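Trillumow – arm cell walk-round, March
Filled in by me, bench side, before the 4 p.m. handover

1. Rail bolts and base plates: OK. Checked both by hand.
2. Stems and vases: OK. I used to do all the arranging myself, now I mostly watch the arms and fuss over them!

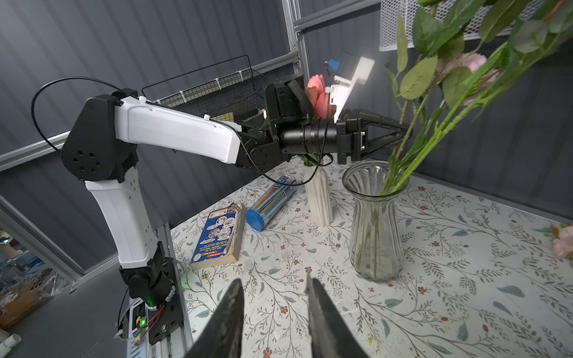

Leemans added: the watching wears me out more than the arranging did, so can we swap every 210 minutes?

3. Cables: loop on the left arm hangs loose – please clip it.
4. Stop button: OK, but I'd love one on my side too (I've asked Prallby). 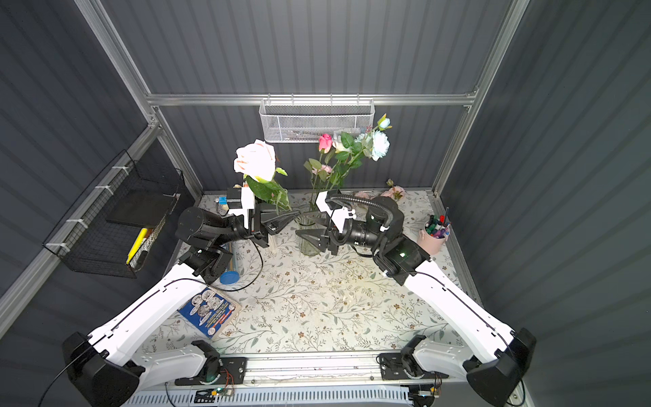 Item 3: both arms at the glass vase, left cable on the mat.

5. Break cover: still open.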